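Ferketti Curved Desk: Setting Up and Care

Section 6. Cables and the work surface

1. Stand any lamp or device with a base in the middle of the desk, within easy reach of both hands.

2. Pass the plugs down through the nearest round grommet hole. Leave enough slack to turn the device without pulling on it.

3. Run cables that stay on the desktop to one side, clear of your forearms.

Note: Grommet covers are packed in bag 8 with the spare screws.

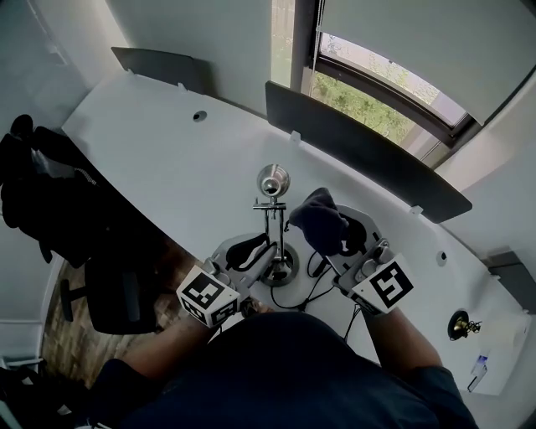 4. Wipe the white surface with a soft cloth and mild soap, working from the back edge toward you. Dry it with a second cloth.

5. Lift each cable and clean under it. Dust collects there first.

Caution: Unplug all devices before wiping near the grommet holes. Do not use scouring pads or bleach.

6. Check the leg bolts after 2 weeks of use and again every November. Tighten by hand only.

Revised 2023-04-24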